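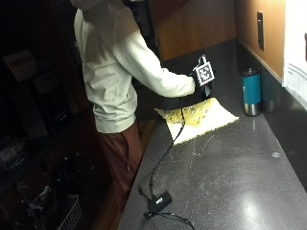 I gave up on the big social networks last spring, or tried to, and since then I've been spending my evenings on Brova, the small paid network that promises no ads, no suggested posts and a feed that simply runs in the order people wrote things. My cousin sent me an invite, then two friends from my old choir did the same within a week, so I figured it was a sign. I've had it on my phone and my laptop for three months now, which feels like long enough to have an opinion.

Signing up is a pleasure. You pick a name, you pay (there's a free trial month, and you don't need a card for it, thank you!), and you land on an almost blank page with a little box asking what you've been up to. I'd forgotten how nice a blank page can be. There are no strangers in it, no clips starting up on their own, and when you've read everything there is a thin gray line and that is the end. The first night I kept scrolling anyway, out of habit, like checking the fridge again ten minutes later.

The groups are the best part, and the reason I'm still paying. Each group can have up to 800 members, and the ones I'm in are much smaller. My neighborhood group has 37 people and has already found me a dentist and a used bike rack. Posts in a group stay in that group, and the sharing button asks you twice before it lets anything out. I also like that you can see, on one plain page, everything the company has stored about you, and delete it line by line. I did a bit of tidying there and it all went without a fuss.

Now the grumbles. Search is poor. I wanted to find a soup recipe a friend had posted in August and had to scroll back for it by hand, which took most of a cup of tea. Photo albums stop at 70 pictures, and the app doesn't warn you until you've chosen them all. Messages are slow to show up on my laptop – sometimes 15 minutes behind my phone – and there's still no way to edit a message once it's sent. For someone who types like I do, that's a real drawback.

I tried two others before settling. Patwary is prettier and has much better search, but its privacy settings are spread over so many screens that I never felt sure who was reading me. Tukia is free and very friendly, though it's mostly people talking about Tukia. Brova's owner, Grirkden, has said in its newsletter that it wants to stay on subscriptions only, and I hope it does, as I'd leave the day I saw a sofa ad between my sister's vacation pictures.

The hard part is getting your people to come along. About half of mine won't pay for something they're used to having for free, and I can't blame them, so I still have the old account for birthdays and the school page. If you have even a handful of friends who'd join with you, take the free month together and start a group on the first day. If you'd be going in alone, I'd wait.

Four stars from me, and I'd happily make it five if they fix search.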